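검침원

파오라 라케나는 플랜드스테드 제2배수지의 수위 기록을 맡고 있었다. 기록 주기는 5분이었다. 계기는 스탄치우 사의 부표식으로, 표시 단위는 밀리미터였다.

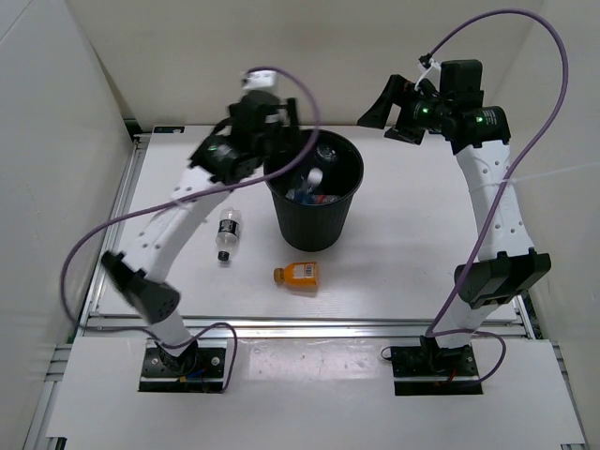
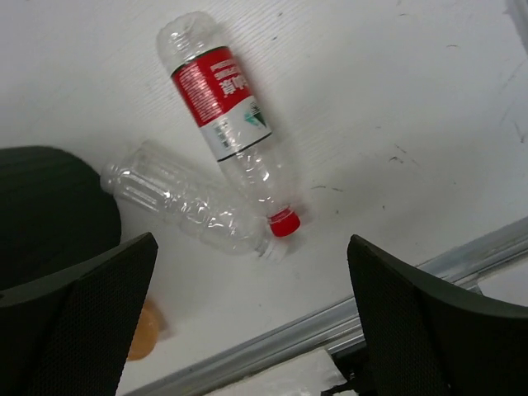
1월의 야간 근무 중 수위가 996에서 멈췄다. 유입 밸브는 열려 있었고 유출 유량은 시간당 235세제곱미터로 일정했다. 유입량과 유출량이 정확히 같으면 수위는 변하지 않는다. 다만 그런 상태가 한 시간 넘게 유지된 기록은 대장에 없었다.

라케나는 절차서의 순서를 따랐다. 전원 전압 정상. 신호선 저항 정상. 부표 걸림 여부는 현장에서 확인해야 했다. 그는 손전등과 줄자를 챙겨 점검구로 내려갔다. 사다리의 두 번째 발판에 서리가 앉아 있었다.

줄자로 잰 수위는 계기와 같았다. 부표를 손가락으로 누르자 가라앉았다가 제 위치로 돌아왔다. 걸린 곳은 없었다. 그는 측정 시각을 적고 3시 20분에 한 번 더 쟀다. 값은 같았다.

교환실을 거쳐 하류의 루브네스 가압장에 전화를 걸었다. 당직자는 그쪽 수위도 자정부터 움직이지 않는다고 했다. 펌프는 돌고 있느냐고 묻자 돌고 있다고 했다. 물은 나가느냐고 묻자 잠시 말이 없었다.

"압력은 나옵니다."

"압력 말고 물 말입니다."

"확인하고 다시 걸겠습니다."

전화는 다시 오지 않았다. 라케나는 대장의 비고란에 '변동 없음'이라고 썼다가 줄을 긋고 '변동이 관측되지 않음'으로 고쳤다. 정정한 자리에 도장을 찍었다. 규정상 정정은 한 행에 두 번까지 허용되었다.

여섯 시에 교대자가 왔다. 라케나는 대장을 넘기고 줄자를 건넸다. 교대자는 숫자가 늘어선 면을 오래 들여다보더니 계기 유리를 손톱으로 두드렸다.

"고장입니까?"

"계기는 정상입니다."

교대자는 의자를 당겨 앉아 다음 칸에 시각을 적었다. 라케나는 외투를 입고 나가다가 세면대의 수도꼭지를 틀어 보았다. 물이 나왔다. 그는 꼭지를 잠그고, 돌아와서 그것도 비고란에 적어 달라고 했다.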